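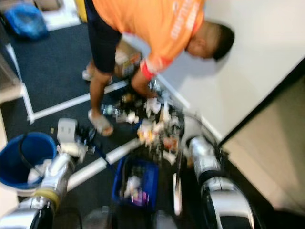

Figure 3. Sorting area, with mixed packaging waste on the carpet, white tape lines and a blue bucket.

3.2 Floor layout and sorting procedure

The sorting trials were held indoors on dark gray carpet. A low-pile floor was preferred to a table for two reasons. Light items such as film and crumpled paper slide off a table when a neighboring item is pulled out, and a table fixes the reach of the sorter. On the floor the sorter can step around the pile and choose a side from which to work. The cost is posture: nearly all picks are made from a forward bend, and this limits the length of a comfortable session. Trials were therefore held to 10 minutes, with a break of five minutes between them.

White tape was laid on the carpet to mark a reference area. The tape does not confine the waste. Items that drift across a line during sorting are left where they come to rest and are picked from there. McIntyre and Turcotte used a raised border in the Otcombe trials, and we found that a border of that kind collects small wrappers along its inner edge, where they are slow to lift by hand.

The waste was household packaging of the kind found in a shared office: crumpled paper, clear plastic packaging, printed food wrappers, clear drink containers and bottles. All of it was poured out in a single heap and not spread by hand. Overlap between items matters to the result. A bottle lying on top of the heap is a simple pick, whereas the same bottle under a sheet of film may be passed over several times before it is taken.
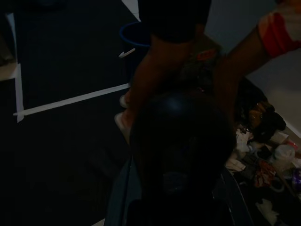

Two sorters may work on one pile, and in that condition the main source of delay is convergence on the same item or the same small region. Hassanpour and Daly describe this as pick conflict. We follow their term but apply it more narrowly — a conflict is logged only when one sorter withdraws a hand without an item. Sorters were free to speak to each other and were given no fixed side of the pile.

The bucket was kept beside the pile, within a short step of either sorter. Its placement was not held constant to the inch, as sorters in the August pilot moved it with a foot whenever it was in the way. A trial ended when no loose item was left on the floor or when the time limit was reached.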